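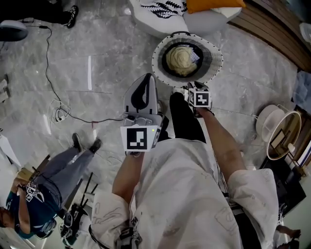
How many demos per object before moving on?
Posted by Jaime Teixeira

I'm collecting handheld gripper demos at home for a pick-up policy, and soft stuff like sun hats is eating my whole evening. I've got 104 takes of one hat, 71 of them usable – the rest lost marker tracking. Keep going or swap the hat?

clutberg_2
Swap it! I once did 2000 takes with barely any variety and my policy fell apart on a new rug. Move the hat, flip it over, change the floor if you can. For the lost tracking, slow down your wrist turns and check that the marker isn't pointing away from the camera.

Ilby
more data is always better imo

mendes
I'd keep the bad takes in a separate folder – mine came in handy later for testing the filter script.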